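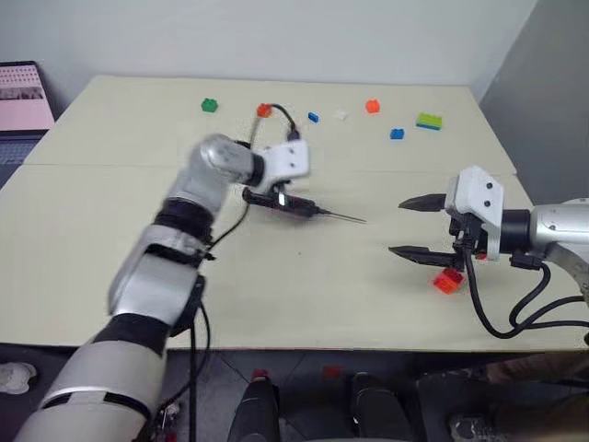 Aushilfe gesucht: Bausteine sortieren, Spielkreis Enau

Wir suchen ab sofort jemanden fürs Sortieren und Wegräumen von Spielbausteinen. Minijob, 8 Stunden die Woche, Zeiten nach Absprache, gern vormittags. Start war eigentlich für März geplant — hat nicht geklappt, deshalb jetzt nochmal.

Was zu tun ist:
Steine nach Farbe und Größe trennen, kaputte raus. Kisten packen und beschriften. Tische abwischen, Boden kehren. Einmal im Monat Inventur, zuletzt 3149 Steine und 69 Kisten. Klingt viel, geht aber wenn man im Rythmus ist.

Was wir brauchen:
Gute Augen für Farben (Orange und Rot werden ständig verwechselt). Geduld. Langes Stehen muss gehen, Hocker ist da. Deutsch oder Portugiesisch, beides prima. Vorkenntnisse keine. Schüler ab 16 auch, dann bitte mit Einverständnis der Eltern.

Nicht vergessen: die Kisten für den Verleih nach Cidel müssen immer zuerst fertig sein, 600 Steine pro Lieferung.

Bezahlung nach Mindestlohn, Fahrtkosten nach Absprache. Kaffee gibts.

Bei Interesse kurze Nachricht an Neusa Nogueira, ein paar Zeilen reichen, Lebenslauf nicht nötig. Oder einfach vorbeikommen und nach ihr fragen — Probesortieren geht meistens gleich am selben Tag, dauert eine gute Stunde und wird natürlich bezhalt.

Zuletzt aktualisiert: 2. April 2025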